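Rallumus 4 — task planner for two-arm tabletop cells

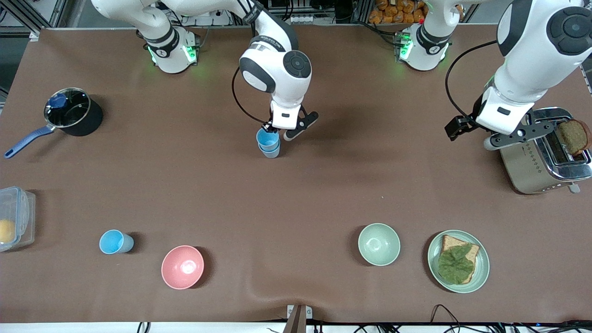
Rallumus takes a goal ("stack the cups, bowls to the left") and turns it into moves for both arms. Replans when something slides or a grasp slips. You don't script poses. You don't label every object either, the scene model picks up cups, bowls, plates, pans and small appliances out of the box.

What's new in 4

Both arms share one timeline now. In the old release each arm had its own queue and they waited on each other a lot. Gone.
Nested items — a stack of cups is treated as one object once it's gripped, then split again on release if you want.
Reach map loads on startup. Used to be a seperate step.
Cable keep-out zones, set per arm, drawn by hand in the editor.

What you need

2 arms with joint position control, parallel grippers
One fixed camera with a view of the whole work surface. Wrist cameras supported, not required
Linux box with a GPU. Planner alone runs without one, perception doesn't
Clunura driver layer, current version. Included in the download

Known limits

Clear plastic and glass lids still give patchy depth. Turn on the outline fallback, it's slower but it holds up. Shiny metal same thing, less bad. Soft food (lettuce, sliced bread) plans fine but set the grip force yourself, the default is to high.

Licensing

Per cell, part no. 1502. Trial is 72 hours of run time, paused time doesn't count. Upgrade from 3 is free if you bought through Requena or direct from Florier. School pricing on request.

Old task files open in 4 but save in the new format, so keep a copy first.

Integration questions go to Araceli Quintana at Florier, use the contact form and put your driver version in the subject line. Next point release is planned for May — mostly fixes, plus the pan handle grasps people keep asking for.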